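Notes for the packaging talk – Fenness small makers' evening, 26 Apr 2018

Okay, start with the shipping bill. In February I mailed 400 candles and paid for far too much air. Pause there, let people groan.

Then the void fill story. I used to buy those air pillows from Goleo, and they were fine! Really fine! But every customer email I got was about having to pop them. So I switched to brown paper, crumpled by hand, and my breakages went down to 11 for the whole season (I have the spreadsheet if anyone wants it – don't open it on the big screen).

Bit about box sizes. I stock 2 now, the Darel small and the Darel long. Hold them both up. Mention that the long one needs tape on the bottom seam twice.

Next, paper weight. Go heavier than you think, and tear it before you start packing, a whole pile of sheets. Slide: 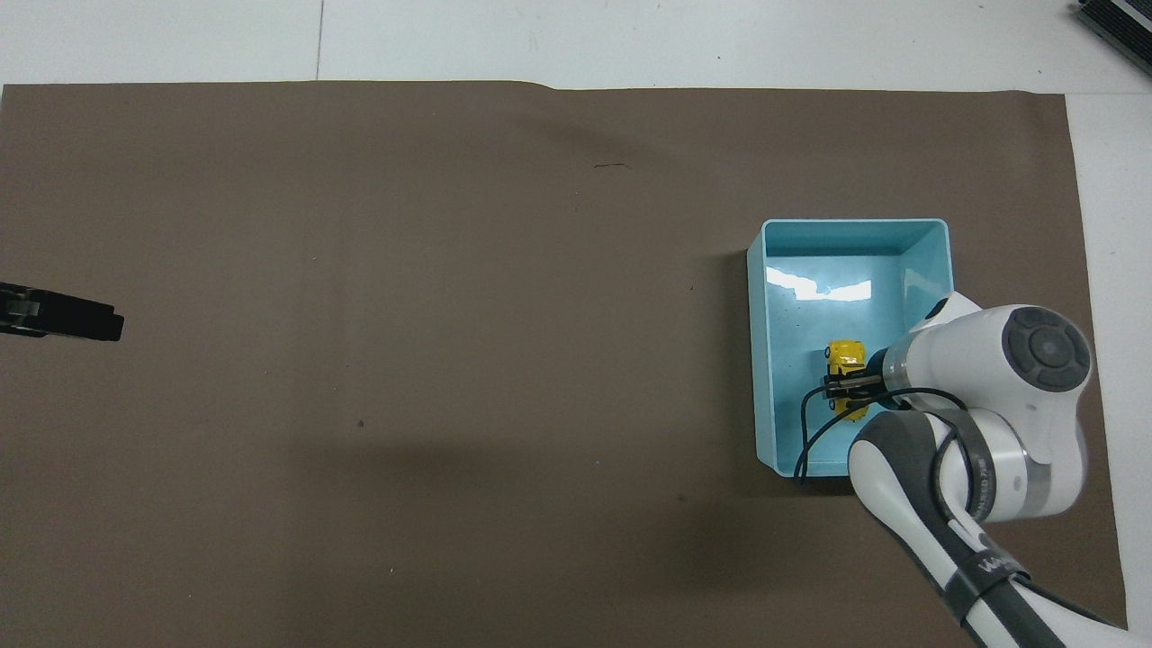 A hand went up at the run-through, and the point was that tearing ahead only pays off if all your orders are close to the same size. Fair! Say so, and say mine mostly are.

Then Mousavi's roll prices, read them off the card. Finish on returns, then questions. Leave the sample rolls by the door.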